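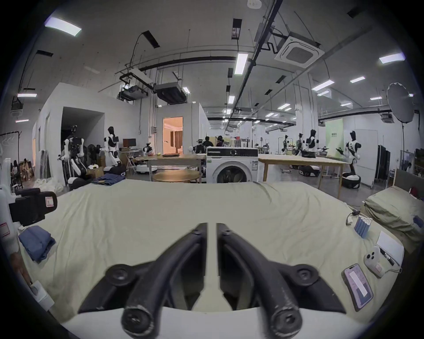

Figure 3. Bed with phone, game controller and batteries.

Filed under: Fiction and Readers, Working Papers
23/06/2023 | Shiuli Siriwardena
4 comments | 11 shares

4. Rooms, lists and what readers skip

4.1 Material

The passages discussed in this section come from the 17 novels in the Ustport sequence, all of them in the Canonine paperback edition. We used the paperbacks because the earlier Habte hardcovers differ in chapter breaks, and in two of the novels a long opening description was cut down for the reprint. Where the two editions disagree we follow the paperback and say so in the notes.

A "room passage" is any continuous stretch of narration in which the contents of an indoor space are set out before a character does anything with them. The shortest we kept is a single sentence. The longest runs up to 2,000 words and takes in an entire apartment, from the front hall to the linen closet. Passages in which the room is described through dialogue were left out. So were the courtroom chapters, which behave differently and are taken up in Section 6.

Marking up the passages was slower than we had planned. The author often begins a description, drops it for a page of back story, and picks it up again with an object the reader has already met. In the third novel the dead lawyer's bedroom is entered four times before the bed itself is mentioned. We treated each of these returns as a new passage unless fewer than ten lines separated it from the last one.

4.2 Readers

We recruited 57 readers through Trullura, the reading app on which the paperbacks are also sold as e-books. Each agreed to read one novel of their choice from the sequence and to leave a mark in the margin wherever they noticed themselves reading faster or jumping ahead. They were not told that the study was about description. At the end they filled in a short form on what they remembered of the main settings.

Self-marking has obvious faults. People forget to do it when a book is going well, and some readers mark a great deal more than others. One person marked every chapter heading. We kept all the responses and compared each reader's marks in the room passages with the same reader's marks elsewhere in the book, so that a heavy marker would not count for more than a light one.

4.3 Plain lists

The passages most often skipped were the ones we had expected to be skipped least. These are the plain lists, where the narrator names the things in a room one after another with hardly any comment. Critics have tended to praise them. Reviews of the early novels call them cool, exact and cinematic, and one essay reprinted at the front of the fifth paperback takes a list of kitchen objects as the best page in the sequence.

Our readers did not dislike the lists. In the closing forms several people wrote warmly about "all the stuff" in the books. But they moved through them fast, and when asked to name objects from a given room they gave things that play a part in the plot, such as the car keys or the torn envelope, and very little besides. A few named objects that do not appear in the book at all. The most common of these was a clock.

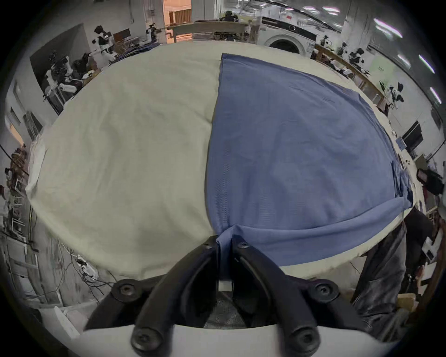
Figure 4. Blue knit garment on a table with a cream-white cloth.

Fabric was the exception. Clothing, bedding and curtains were remembered well even when nothing in the story depended on them. The gray coat in the second novel hangs behind a door for the whole of the book and is never worn, and it was mentioned more often than the pistol. We looked for a simple reason in the wording and did not find a good one. Sentences about cloth in the sequence are a little longer than sentences about other objects, and they use more words of touch, but the difference is small and disappears when the two longest novels are set aside.

One possibility is that clothes stand in for the people who wear them. The coat belongs to a sister who has left town before the first chapter, and readers who remembered the coat usually remembered her too. Against this, the bedding in the hotel chapters belongs to no one in particular, and it was recalled just as well. We leave the question open.

4.4 The narrator's order

Most of the room passages follow the eye of somebody coming through a door. Near things come first, then the far wall, then the window. In eight of the novels the author breaks this order at least once and starts with the object farthest away. The effect on skipping was clear. Readers slowed down at these points, including readers who had been marking steadily through the chapter before.

The break does not need to be dramatic. In the ninth novel a journalist lets herself into her editor's house, and the paragraph begins with the shelf at the back of the dining room and works forward to the mat under her feet. Nothing is hidden on the shelf. The scene contains no threat, and the editor comes home a page later and makes tea. Yet only two of the readers who chose this novel left a mark anywhere in the passage.

A second way of slowing the reader is to put a person in the room late. In the usual pattern a character is named and then the furniture is filled in behind them. In the hospital chapters of the twelfth novel the narrator gives the chair, the tray, the blinds and the folded newspaper – and then a man who has been in the chair all along. Readers commented on this passage more than on any other of its kind. Some thought it a cheap trick. One wrote that she had gone back to the top of the page to see whether she had missed him, which we take to be the point.
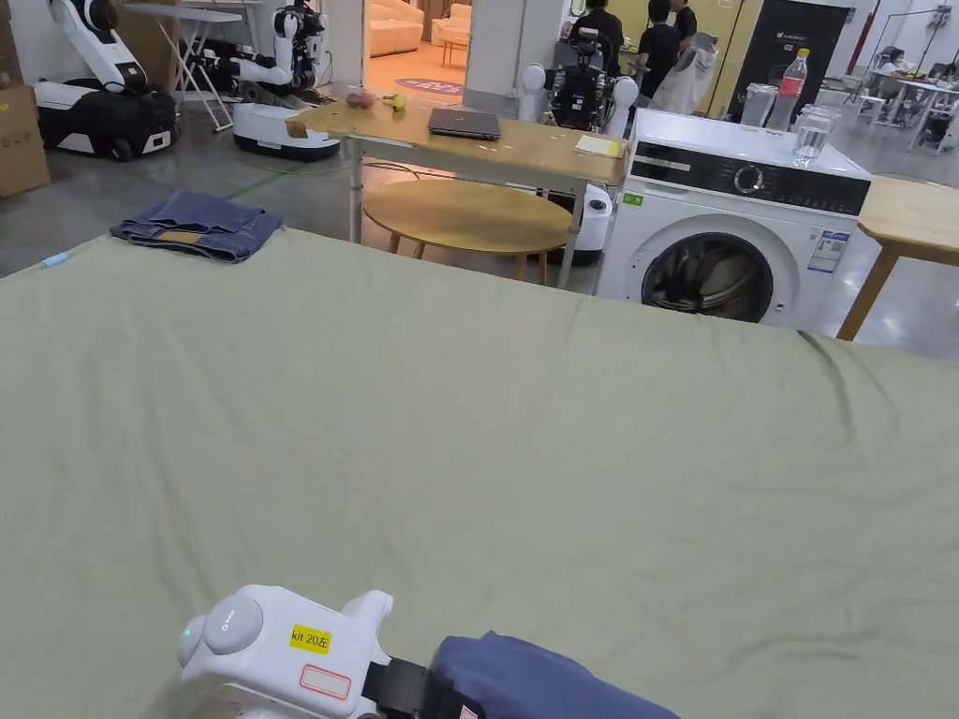

Figure 5. Bed with a pale sage-green sheet, folded jeans on the left; wooden table with white metal legs behind.

4.5 Openings

First chapters need separate treatment. Readers skip less there whatever the style, and the paperback copy on the back cover has already told them what kind of trouble to expect. Somebody who has been promised a murder reads the furniture more closely. We tested this in a small way in April, when the Trullura page for the sixth novel went up without its cover copy. The readers who bought the book in that period marked its first room passage more heavily than those who came after the copy was restored. The numbers are too low to rest much on.

It is also the case that the openings of the later novels are simply shorter. From the tenth onward no first chapter describes more than one room, and the description is usually over within a page. Whether this was the author's decision or the publisher's is not recorded in any of the interviews we read. The one letter on the subject, printed in the back matter of the eleventh paperback, complains about the price of paper and then turns to the spelling of the street names, which had changed between editions and which we list in the notes to Section 5.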